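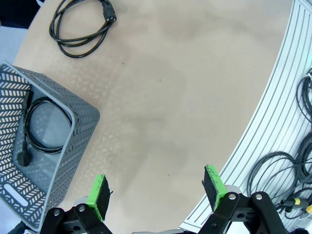 What does Kudville do?

We find old American sheet music, mostly from before radio, and make new recordings of it so people can hear the songs again.

I'm Abena Yakubu, and I started Kudville with a piano bench. Not the piano, just the bench! It came from an estate sale, and when I got it home and lifted the lid it was packed with parlor songs, rags, a few hymns and one very silly number about a streetcar. I'd taught piano for years and I didn't know a single one. I played through the whole stack that January, and by the end my neighbor was humming the streetcar song through the wall.

These days the collection is up to 1,000 songs (I keep finding duplicates, so don't hold me to it). We've recorded 148 of them. Most are for voice and piano, because that's how they were sold – you bought the sheet, you took it home, and whoever could play, played. We try to stick to what's on the page. If the second verse drags, well, it dragged back then too.

My partner in all this is Elikem Wumbei, who sings tenor, runs the recording sessions and is much fussier than I am about tempo. He came in to sing on one song, a waltz called "Barbu," and stayed to argue about the pedal markings. He also does our arrangements for small band. Those are the ones people hire us for, so if you heard us at a library or a street fair, you were probably hearing his work.

Sheet music covers are a whole education by themselves. Publishers crammed everything onto them – the singer who made the song a hit, the price, ads for six other songs on the back. I sort ours by publisher first and year second, and I've gotten so used to hunting for a name in small type that I do it everywhere now. Give me a big white machine arm and I'll go straight to the little black "FRANKA" label on the housing, same as I'd go to the bottom margin of a rag.
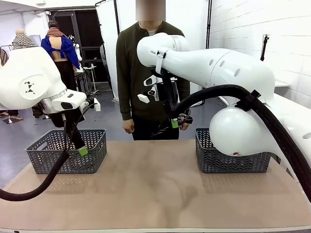

Schools are a big part of our year. We bring a program called Flustico, which is 70 minutes of songs, stories and a lot of foot stomping, and it works best with third grade and up. The kids learn a chorus, then they hear how the same tune sounded as a march, a waltz and a rag. Elikem likes to get them clapping off the beat, and I tell them to let an arm hang down like the thick black cable curving in front of that gray basket, nice and slack, before they try the stomping part. Stiff shoulders are the enemy of syncopation! Teachers can ask for the songbook ahead of time.

We also lend out scores. There are 400 in the lending set, all clean copies, and you can keep them for a month. If you've got a bench of your own with music in it, please write to us before you toss anything. Torn covers are fine, and so are missing pages – I may already have the other half.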